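3.2 Collecting demonstrations in simulation

All demonstrations used to train the Velliline policy were gathered in simulation, through the same control interface that we later use on the physical arm. We chose this route mainly for cost. A reset in the simulator takes a key press, while a reset in the lab means walking over to the furniture, closing the drawers and putting the object back. It also let three operators work in parallel without waiting for hardware.

Two of the authors, Rocío Tejada and Kadir Karakaya, recorded most of the data, and Sibel Kılıçarslan joined for the second half. Each operator drove the gripper with a handheld controller and saw only the rendered view from the camera that the policy would later receive. We did not give them a second view or a depth readout. Early trials with a free camera produced smooth motions that depended on information the policy would never have, and we threw those trials away.

The tasks in this section share one set of assets, which we call Rurlow. It consists of a dresser with working drawers, a plain room and a small number of simple objects that can be placed on the dresser top. Object position was drawn at random at the start of every episode, within a rectangle set in from the edges of the top. Light direction was also varied between episodes. Figure 4 gives a view from the collection stage.

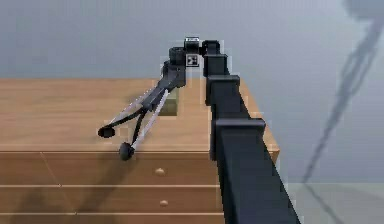 Figure 4. Simulated arm and dresser, with the gripper open and a small cube on the dresser top.

Choosing which episodes to keep took more care than recording them. Our first rule was to keep every episode that ended in success, but this left in a number of runs where the operator had bumped the furniture, backed off and tried again. Ertuğrul Sönmez reviewed the recordings and marked each one as clean, usable or rejected. The hardest ones to judge were those in which the gripper hid the target. In Figure 4, the olive-green cube is behind the gripper and partly covered by its body and linkages, so that only its lower faces and one side can be made out clearly. An operator who remembers where the object was can carry on from such a view without trouble - a policy that acts on single frames cannot. We kept these episodes but tagged them, so that their effect could be measured separately (Section 5.1).

After review, the set held 293 episodes marked clean or usable. Of these, 94 carried the occlusion tag. A further 55 were rejected, most often because the object had been pushed out of reach or because the recording was stopped too early. We did not try to balance the set across operators. Their styles differ somewhat. One tends to come down on the object from above and the others approach at a slant, and we left this variety in place.

Each episode is stored as a sequence of rendered frames together with joint positions, gripper opening and the commanded motion at each step. Simulator state, including the true pose of the object, is logged in a separate file and is used only for scoring. The policy never sees it. Frames are saved as rendered, with no smoothing applied to the outlines of the arm. We tested a version with cleaner edges and found no change in training loss, so the cheaper setting was kept.

One limit of this procedure should be noted. The room is bare, with a plain gray wall behind the dresser, and the policy is therefore exposed to very little background clutter during training. Shadows are the main source of change in the background. Rupert Koller suggested adding textured walls from the Drusov asset pack, and we report a small test of that idea in Section 5.3, using the same episodes rendered a second time.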